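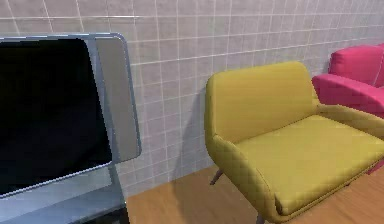 May
Posted by Rok Kolev

I have bought another bag. My wife asked what was wrong with the last one and I said "the zip", which was true of the one before that.

The new one is a Clokis satchel in a colour the shop calls moss and everyone at work calls brown. It cost 60 pounds, plus a bit extra to have my initials stamped on the flap. You get up to three letters. I only have two, so I asked for RK in the middle and got R K, with a gap where a more interesting man would have had a middle name.

I should say I went into Fivivthorpe for socks. Zupan's was having one of its closing down sales, its second since I moved here.

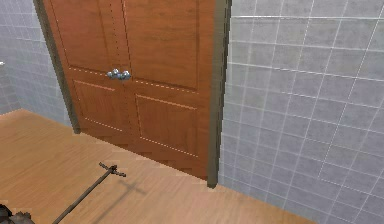
Anyway, it has 19 pockets according to the label. So far I've found a use for four. One is exactly the size of a boiled egg, and I've started taking a boiled egg to work, which I suppose means the bag is in charge now.

The strap squeaks. It squeaked all the way along the Wukilness road and a woman at the bus stop looked round for the dog. I've rubbed some candle wax on the buckle, as my dad used to with drawers, and it now squeaks slightly lower.

The old bag is under the stairs with the others. I did go back for the socks, but they'd sold out of everything except child's size 2.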